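Trundus collects tray-packing examples for its two-arm robot

11/01/2025

Trundus, a small company that develops software for service robots, has started to record a new set of examples in which a robot with two arms handles surgical instruments, a steel tray and an instrument case. The recordings will be used to train a learning system. The company told us this week that 100 examples per task are planned before the first training run.

The work is led by Meinrad Kälin, who moved to Trundus in July. According to him, the choice of task was made together with Brenden, a service company that prepares instrument sets for small clinics. "They asked us for something which is very ordinary for their staff," Kälin said. "The instruments have to go from one place to another place, in good order, and the case has to be closed. For a person this is learned in one morning. For the robot it is difficult, because the instruments are thin and they shine."
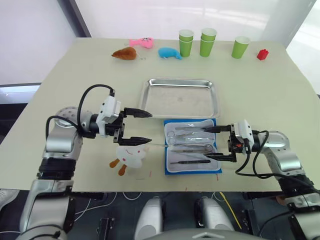

In each example, an operator guides both arms through the whole task from start to end. The software, which has the internal name Macedo, stores the movements of the arms together with the camera pictures. An example is kept only if the operator finishes the task without help from a second person. If an instrument is dropped, the recording may continue, but it receives a note, and it is stored in a separate folder.

Danjuma Okafor and Kenneth Baluyot are two of the operators. Each of them works for no longer than 3 hours in a day, with breaks. Okafor said that the most tiring part is to pick up an instrument that lies flat. "You must come from the correct angle, and you must be patient," he said. "When I hurry, the fingers push the instrument away and I have to begin again. In the first days I hurried too much."

Baluyot prefers the part of the task where the scissors are moved. He explained that the finger rings give the gripper a better place to hold. He also said that the operators compare their recordings at the end of the day, and that it is easy to recognize who made which one by the speed of the left arm.

The table also carries plush toys, green paper cups and a toy brick. These objects do not belong to the task. Kälin wants the system to learn which things it should leave alone, and he would like it to work also on a table that is not perfectly tidy. In later recordings the objects will be changed for other ones and placed differently.
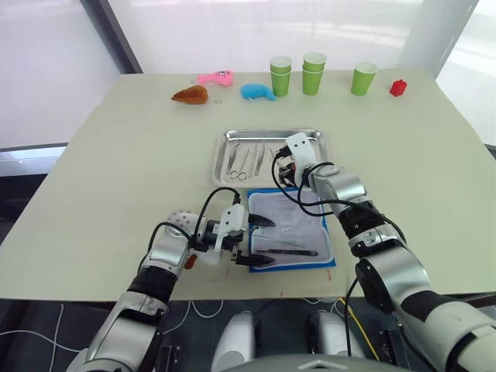 What was learned from the earlier set

Trundus made a smaller set of recordings before this one, with a different table and with only 7 kinds of objects. Mark Anthony Lumbao, who checks the data, said that many of those examples could not be used. In most cases the problem was in the timing: the camera pictures and the arm positions were not stored at the same moment, and the difference became larger during a long recording.

The team repaired this fault in the software, and Lumbao now reviews the new recordings on the same day they are made. He looks at the start and the end of every example, and he watches one in 11 completely. "Before, we found the mistakes after some weeks, and then it was too late to ask the operator what happened," he said.

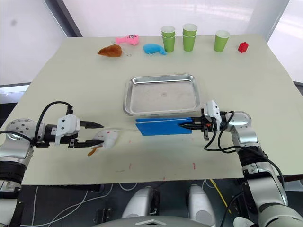 Photo: Trundus

The operators also received a written guide, which is two pages long. It says how the case must be placed at the beginning, which arm should do which part, and when a recording should be stopped. Okafor asked for one change after the first week. He wanted permission to pause between two instruments, and this is now allowed.

Kenneth Mercado of Brenden visited the room twice to see the work. He said that his company has not decided if it will use such a robot, and that it first wants to see results with the instrument sets from its own clinics. The instruments in the recordings are used for training only and will not go back to any clinic.

A second task, with the name Urska, is in preparation. In this one the robot will have to sort instruments that lie mixed on a cloth. Trundus did not give a date for the beginning of those recordings. Kälin said that the present set must be complete first, and that he is looking for one more operator.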